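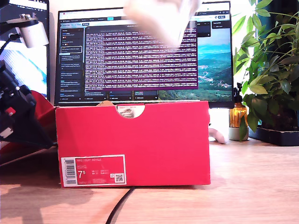
Section 3 of the Bunance operating rules ran to 18 clauses, and Solveig Hovland had written all but one of them. Clause 11 was the one she had not written. It said that an operator who stops a run must record the reason before touching anything on the desk.

She had stopped the run. Her hand was still on the switch.

The log form offered a list of reasons: collision, dropped item, lost connection, person inside the line, other. She read the list twice. None of the first four applied. The force readings were inside limits. The arms had held position when power to the motion controller was cut, as the standard required.

She chose "other" and the form asked for 100 characters or more.

The task was packing and unpacking footwear, a routine Thorlacius had bought in August and wanted certified before the end of the year. The rule for shoes was short. Grip by the heel collar, never by the tongue. Release only when the load reading falls to zero. Do not press on cardboard to free a stuck item. Skustolora, who made the controller, had asked for a looser version of the last clause, and she had refused it in writing.

On the attempt before, the fingers had paused over the box for 3 seconds. No command in the log accounted for the pause. Then the routine had carried on and finished within tolerance.

She typed: Unexplained delay before grasp. No fault reported. Stopped at operator's discretion.

The form rejected it for length. She added that the delay had not been seen in earlier runs, and the form accepted it.
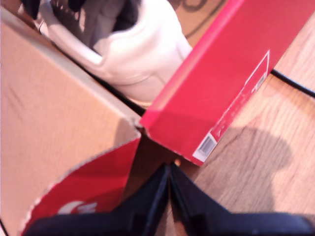
Chak-lun Wei read the entry from the Ceston office and told her over the line that discretion was not a category. A stop without a fault counted against the routine, he said, and the routine had 3,000 clean cycles behind it. Did she want to withdraw the entry?

"Does clause 11 allow that?"

He was silent while he looked it up. It did not. An entry could be amended, with both versions kept, but it could not be withdrawn.

"Who wrote this one?" he asked.

"I thought you did."

She opened the revision history. The clause had been added in December 2024, under the shared account, with the comment field left blank — a breach of section 1, which required a name.

She filed that as a separate finding. Then she reset the switch, stepped back behind the line and waited for the arms to report ready.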